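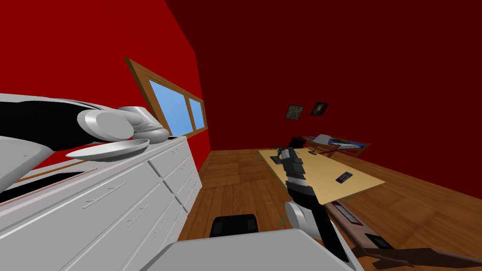 Closum Publishes Results of Simulated Home Gripper Comparison

GAMCOMBE, 18 December 2024 -- Closum, a maker of simulation software for two-armed robots, today released the results of a comparison between two gripper designs, the Pudo parallel gripper and the McKinnon adaptive gripper. All of the testing was done in simulation, in a furnished room with a countertop, a table and a bed. The full log covers 1,844 attempts at six household tasks, and it can be downloaded without a license.

The comparison began in September after several Closum customers asked for test data on objects that lie flat. Most published gripper trials use blocks, cans and bottles, which give the fingers something to close on. Customers who work on home robots wanted to know what happens with a phone on a table or a shallow plate on a counter.

Both grippers were modeled from dimensions supplied by their makers. Each was mounted on the same simulated robot, with the same arms, the same joint limits and the same head and wrist camera positions. The Pudo model was used in 917 of the attempts and the McKinnon model in the rest. The totals differ because a small number of Pudo runs were stopped by a file error on the test server and were removed before the results were scored.

"We wanted the hand to be the only thing that changed," said Adelino Abreu, who led the work at Closum. "The arm is the same, the cameras are the same, the room is the same. If one run goes better than another, you can go back to the log and look at the fingers."

The six tasks were:

Pick up a phone from a tabletop
Pick up a shallow plate from a countertop
Pull a drawer open by a horizontal handle
Push a drawer closed
Pass an object from the left arm to the right arm
Set a long, narrow object upright against a wall

Start positions were changed a little from one attempt to the next, and the robot's base was moved between three spots on the floor. The operators also ran a share of the attempts with the head camera tilted to one side. Robots that lean over furniture often see the room at an angle, and a controller that has only been tried with a level view can reach for the wrong place.

Results were mixed. The Pudo gripper did better on the phone and on both drawer tasks. Its thin fingers fit between the handle and the drawer front with less adjustment, and it needed fewer second tries at the phone. The McKinnon gripper did better on the plate and on the handover, where its wider contact surface kept the object from turning in the hand. On the long object, the difference between the two was too small to call.

The plate was the hardest task for both. In most failed attempts the finger met the rim too high and slid over it. Closum tested a second approach, in which the gripper first moves the plate to the edge of the countertop and then closes on it from the side. This raised the success rate for both models, but it also took longer, and the longer times are listed separately in the results.

Closum ran all attempts with version 2 of its arm controller, which was released to customers earlier in the year. The older controller was tried on the drawer tasks only. It finished them a little faster but pushed harder on the handles, and on several runs it went past the force limit set for the test. Those runs were counted as failures.

Camera placement made a larger difference than the team expected. The head camera was good enough to guide the arm across the room to the table, but in the last part of the reach the arm itself often blocked the view of the object. The wrist camera solved that problem and caused another one. Up close, a large object can fill most of the picture, and the controller has few edges to work from. The best results came from switching to the wrist camera late and keeping the last good head camera estimate as a check.
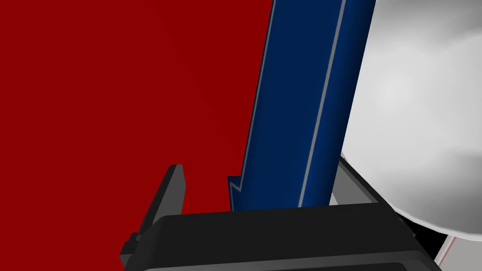
How much can a simulated result tell a buyer about a real gripper?

It can show how the shape of the fingers, the opening width and the camera position affect a reach, because those are modeled closely. It is less reliable on friction, wear and soft materials. Closum recommends using the results to decide which gripper to try first, and then repeating the tasks that matter most on real hardware.

The same caution is printed at the front of the report. Cloth and bedding were left out of the scored tasks, although the test room has a bed in it, and no attempt was made to model grip on a damp surface. Finger wear was not modeled either. Both makers were shown the results before release and were given the chance to comment. McKinnon asked that the plate task be run again with a slower closing speed. Closum agreed, and both sets of numbers appear in the report -- the original speed first, the slower speed after it.

"People will ask which one won, and I don't have a good answer to that," Abreu said. "If your robot mostly opens drawers, look at the drawer pages. If it clears plates, look at the plate pages. I would not add the six scores together."

The download includes the attempt log, the room layout, the start positions and the controller settings, along with recorded views from the head and wrist cameras. The gripper models are included in a simplified form that has the correct outer dimensions but leaves out the internal parts. Users of Closum software can load the room directly and repeat any attempt by its log number. Others can read the log as plain text.

Closum plans to add a third gripper to the comparison and is taking requests from makers who would like to be included. Makers need to supply outer dimensions, finger travel and maximum closing force. There is no fee, and results are published whether or not the maker is pleased with them. The company is also looking at a second room with narrower floor space, where the arms have less room to come in from the side.

About Closum

Closum develops simulation and arm control software for two-armed robots used in homes, kitchens and light assembly. The company is based in Gamcombe.

Media contact
Adelino Abreu
Closum, Gamcombe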